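An afternoon at the Jarnside kitchenware open day

I almost didn't go. It was raining, the bus only runs once an hour, and my last open day (a mattress place, don't ask) had been a long walk past closed doors. Jarnside was a whole different thing! They let visitors into nearly every room, they let you pick things up, and the people who work there seem to really like pots. I came home three hours later than planned with wet shoes and a notebook full of scribbles about lids.

The building sits behind the old Maksymiv print works, up a short flight of steps. You sign in, you get a paper sticker with a number on it (I was 297, so either it was busy or they don't start at one), and then you wander. There was a map, but I folded it up after the first hallway and followed the smell of coffee instead. That led me past the packing area and straight into the room I liked best, the one where they try out small cookware on plain tabletops.

Shuzhen Fan was looking after that room and she could have talked all day, which suited me fine. She said the thing they think about most is the lid. How it sits, how your fingers find the knob when you're looking at something else, where the steam goes. I'd never given it a thought, and now I can't walk past my own stove without checking. She's also a big fan of see-through pots, the kind where you can keep an eye on whatever is cooking without lifting anything and letting the heat out.

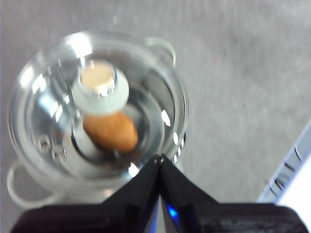 I asked about potatoes, naturally, as I boil a lot of them. Her advice was to start them in cold water with more salt than feels right, bring them up gently, and leave the skins on until afterward. She also thinks most people use a pot that's far too big. For one person, a small pot and a lid that fits will do nearly everything, and I believe her – I've lived alone for 5 years and the giant stockpot has come down from the shelf maybe once, for a party.

Next door was the handling corner, where you could try knobs and handles from older lines, all laid out on a long bench with little tags. The Iletti ones were my favorite, chunky and a bit silly, and they fit my hand perfectly. The Fliltine ones are thinner and I'm sure they look lovely in a cupboard, but I kept wanting to hold them with two fingers and a prayer. There was a sheet where you could write down your pick, and I wrote far too much and had to carry on over the back.

By then the talk in the room had moved on to counter space, with people comparing kitchens and getting quite heated over it. Mine is tiny. I've got one clear stretch between the sink and the wall, and whatever lives there has to earn its spot. 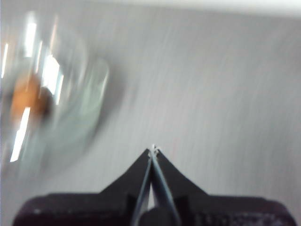
Suleiman Obi disagreed with the lot of us. A small kitchen, he said, should have one good electric pot left out all the time and everything else put away, because the thing you can reach is the thing you'll use. He had cooked that way for two years: rice, soup, eggs, noodles, the occasional stew, and he hadn't missed his burners once.

I went in thinking electric pots were for dorm rooms, and I've changed my mind. They look so much nicer than they used to! Soft greens, a bit of shiny trim, a plain knob you can turn with wet hands. And if it's going to stay out on the counter, you may as well like looking at it.
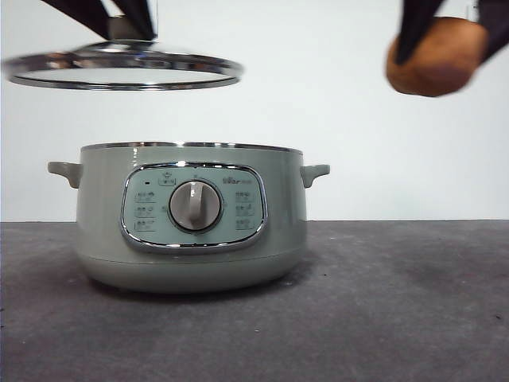 Coffee was in the back hall, with a seed cake that went very fast. I sat with a couple from across the river who come every year and plan their whole weekend around it, and they told me to arrive early next time, as the glass talk fills up first. I missed that one completely. There's a second, smaller open day in November, mostly on repairs and spare parts, and I've already put my name down for it.

If you go, wear shoes you can stand in, bring a bag for the leaflets, and ask someone about lids. Entry was free and so was the coffee. The bus back leaves from the far side of the road, by the low wall, and it does not wait.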